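Sarnus double desk with center divider
Gray top, light wood divider
Listed by Plattner at $463, delivery extra

Plattner calls the Sarnus "a complete answer to the shared office." It's a big gray desk with a wooden trough down the middle. We stock it and we like it well enough, but please read the next part before you order one.

The divider is low. It marks where your side stops, and it gives you a place to put tissues, pens and mail. It won't do much about noise, whatever the brochure says about "focus zones." We also don't believe the line about putting the desk together in nine minutes. Set aside an afternoon and get a second person.

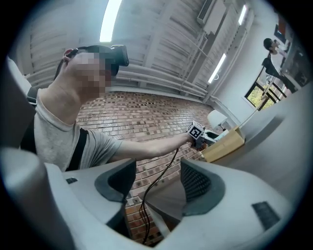 Brick floor at Wultcombe, headset on.

Floors matter more than the spec sheet lets on. Patterned brick is rarely dead level, and a desk 169 cm long will find every dip. Plattner sells a leveling kit as an extra. Folded cardboard has worked for us so far.

The trough is the part people end up using. A pack of tissues fits lengthwise along it, and the raised sides keep small things from sliding onto the neighbor's papers.
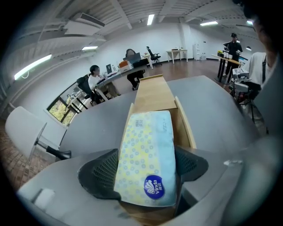
Zulmira Frade wrote to us that hers filled up with receipts within a month and that she would have paid more for a lid. Plattner has no lid in the catalog. We've asked.

The wood finish is sold as "stain resistant." We left a coffee mug on our sample overnight and got a faint ring, so take that as you like. The gray top wiped clean. 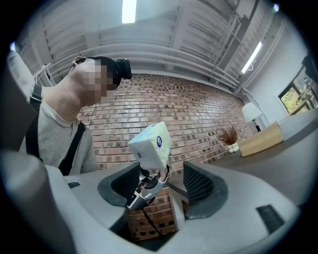

Can the divider be taken out later?
It lifts off once you undo the screws underneath, but the holes stay in the top and Plattner doesn't supply plugs.

Warranty: 2 years on the top, none on the divider.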